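Notes for the evening talk, Fultembridge Library, 10/05/2026
Small Bins, Small Rooms

Start slowly. Let people get their coffee and find a chair. Thank Mhairi Leckie for the invitation and for putting up with all my emails about the projector. Mention that the handout is on the table by the door and that they don't need to write anything down unless they like to (I always do, and then I lose the paper).

Opening story. When I moved into my first apartment on Josow Street, I owned one trash can, and it lived under the kitchen sink behind a door that stuck. So everything I wanted to throw away in the living room had to make a trip, and most of it never did. It sat on the arm of the couch, or on the windowsill, or in my coat pocket until laundry day. My mother came to visit and found 12 candy wrappers in one jacket. She laid them out on the counter for me, very politely. Pause here, people usually laugh, and somebody will want to tell me about their own coat.

The point of the story is distance. If the bin is close to where you sit, the trash gets into it. I have said this to families in big houses and to students with one room and a hot plate, and it holds up pretty well in both.

Now the question of what kind of bin. Hold up the little wire one from home, and pass it along the front row if they seem friendly.

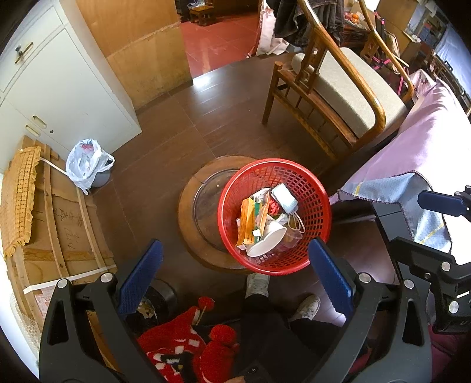
My own rule for a living room bin is that it should be light enough to pick up with one hand and cheap enough that you don't mind when it gets ugly. It doesn't need a lid, and it doesn't need a pedal. I also like it up off the floor if there's a dog or a toddler in the house, and a plain stool does that job nicely, like the round brown one under the red basket. Look at what goes into a bin like that, too: wrappers, a cardboard package, a folded face mask, a cup on its side. Hardly any of it is heavy, and a cup takes up a lot of room for something that is mostly air. Ask the room how they'd make space in there. Someone will say squash the cardboard, and they're right.

Talk about liners for a minute, but only a minute, I went on far too long about this in September. With open sides I like a liner if there's any chance of crumbs or drips. A paper bag with the top folded down works fine for dry things.

Then emptying. Siamak Ranjbar, my neighbor, empties his on the way out to get the mail, and I stole that from him completely. Tie it to something you already do. If you wait until it looks full you'll push it down with your hand and wait some more, I know I would.

Sorting. Keep this gentle, people feel scolded very easily on this subject. Pull the clean cardboard out when you empty the bin and check the town list for the rest. The list is on the back of the handout.

If there's time, read the letter from the lady on Farahani Road about the bin and the piano. If we're running late, skip it and go to questions.

Remember to collect the wire bin before I leave.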